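Guide de mise en route Zaltard — Section 6 : lancer une campagne de saisie en vrac

La partie la plus amusante du guide ! Si vous arrivez de la section 5, le bras est étalonné et le serveur d'apprentissage répond. Vous allez maintenant laisser la méthode Hjaltadóttir choisir ses propres prises, et c'est un vrai plaisir de regarder le score bouger dès la première soirée.

Rappel pour ceux qui n'ont pas lu le rapport : le réseau ne reçoit aucun modèle 3D des objets. Il propose un point et un angle de prise, le bras essaie, et le résultat (tenu ou perdu) devient une étiquette. Le jeu de départ fourni avec Zaltard contient 3852 tentatives, enregistrées par Grímur Bech et Kayode Olaniyan sur le site de Turkavmont.

6.1 Préparer le bac

1. Fixez le bac à la table avec un serre-joint. Un bac qui glisse de quelques millimètres suffit à fausser la carte de hauteur.
2. Déposez les objets sans les ranger. Mélangez les formes : du long et mince, du creux, du mou, du rond.
3. Gardez au moins un objet transparent dans le lot. C'est là que la méthode progresse le plus, et il serait dommage de s'en priver.
4. Ouvrez le profil « vrac » et vérifiez que la limite basse de la pince correspond au fond du bac.

ATTENTION — Personne ne met la main dans le bac tant que le bras est sous tension, même à l'arrêt entre deux essais.

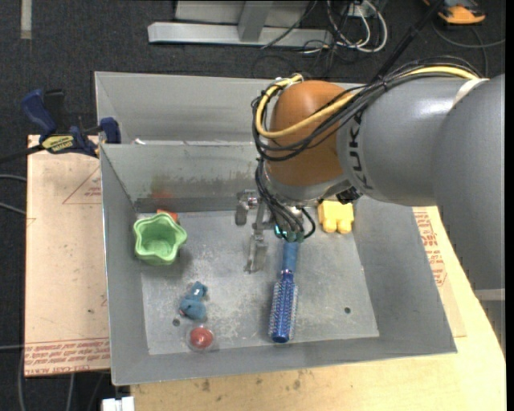 Les objets allongés, comme une brosse à cheveux, méritent un réglage à part. Le réseau aime les attraper par le manche, ce qui est souvent une bonne idée, mais la tête fait levier pendant la montée. Passez le paramètre montee_douce à 1 et laissez-le ainsi pour toute la campagne.

6.2 Lancer la campagne

1. Saisissez un nom de campagne sans accent ni espace.
2. Réglez le nombre d'essais sur 900. En dessous, les courbes restent trop bruitées pour comparer deux versions du réseau.
3. Cliquez sur « Essai à blanc ». Le bras parcourt les quatre coins du bac sans fermer la pince.
4. Suivez les câbles des yeux pendant tout l'essai à blanc. S'ils se tendent au poignet, arrêtez et reprenez leur passage (section 4).
5. Cliquez sur « Démarrer ».

Note : les 19 premiers essais sont tirés au hasard et n'entrent pas dans le score. Ne vous inquiétez pas si la pince se referme sur du vide !

6.3 Lire les résultats

L'onglet Nonenow affiche le taux de réussite par famille d'objets. Regardez d'abord les objets creux : une prise par le bord demande un angle précis, et voir le réseau la découvrir tout seul reste, pour Ketill Hafþórsson comme pour moi, le meilleur moment d'une campagne.

Si le taux stagne, remélangez le contenu du bac avant de toucher aux paramètres. Coupez l'alimentation du bras, changez la disposition, puis reprenez avec « Continuer » — le compteur d'essais est conservé.

Les journaux sont écrits dans le dossier de campagne à chaque essai. L'export vers un autre poste est traité en section 7.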